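# Sorting out a seed stash before spring

I keep my garden seeds in the spare room, and by August they're always a mess. Half-used packets, envelopes from swaps, a few paper twists with my own handwriting on them that I can't read. So last year I sat down and sorted the lot, and it's held up well enough that I'm writing down how I did it!

You'll want a big table, a marker, a roll of paper towels and a couple of hours. Do it with the window shut (I learned that one with lettuce seed).

## Get everything out

And I mean everything - coat pockets, the shed, the kitchen drawer. I found 21 packets of beans. I don't even like beans that much, but Effie Nisbet gives me some every fall and I can't say no to her.

Pile them by plant family if you know it, or just by what you call them if you don't. Tomatoes with tomatoes, greens with greens. Herbs can all go together.

## Toss or test

Onion and parsnip seed goes off fast. If it's more than 2 years old I don't bother with it. Tomatoes and squash last a lot longer, so those get a test.

1. Wet a paper towel and wring it out until it's damp all over.
2. Lay 16 seeds on one half, spaced out a bit, and fold the other half over.
3. Slide it into a zip bag and write the name and date on the bag.
4. Leave it somewhere warm. The top of my fridge works great.
5. Start peeking after four days, and give peppers a couple of weeks.

If half or more sprout, keep the packet and sow a little thicker. Fewer than that and I scatter the rest in the rough corner by the fence and see what happens.

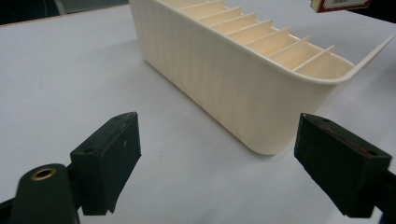 ## Put them in sowing order

I used to file mine A to Z, which looks lovely and is no help at all when you're standing there in your boots wondering what to plant. Now I go by month. Everything I start indoors in February goes first, then March, and so on down to the garlic notes at the very back. If I sow something more than once (radishes, mostly) it goes under the first month, and I move the packet back each time I use it.

Stand the packets up so you can flip through them, with the tops folded over and clipped. Loose seed goes in coin envelopes. Write the variety, where it came from and the year, like "Moncrieff kale, from Paraskevi Deligiannis" and then the year she gave it to you. Pencil fades less than my cheap marker did.

## Keep them cool and dry

A closet on an outside wall is fine. Skip the garage if yours heats up like mine does. I toss in a packet of silica gel and swap it out when I remember.

Next on my list is the bulbs, and I'm not looking forward to it.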